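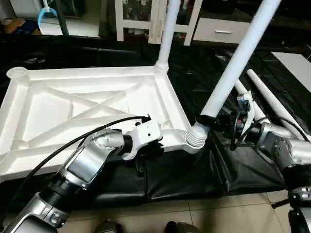 Bandara Assembly Group, Suritz Laboratory
26 December 2024

4.2 Comparing grippers on threaded legs

We ran 600 leg insertions with the Gerkance and Zokavton grippers, keeping the controller the same for both. The table was a wonderful test piece. The left gripper has to hold the near edge of the upturned top while the right one lines a leg up with its threaded corner socket (Figure 1), and any twist in the wrist shows up right away as a crooked start. Of the 56 failed trials, most were crossed threads, and we were delighted by how much a slower first turn helped with both grippers.
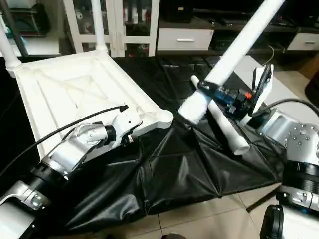

Figure 2. Bimanual setup for the chair task.

Reach matters more than grip force once the part gets long. We raised the force limit in 2 steps during the May trials and saw little change, but moving the grasp point along the tube changed a great deal. In Figure 2 the right gripper holds a long tubular leg with a rounded end cap, and a small error in wrist angle becomes a large one at that cap. The Zokavton fingers handled this beautifully – 191 chair trials went by before we had to adjust the pads. We repeat the test with offset grasps in Section 4.3.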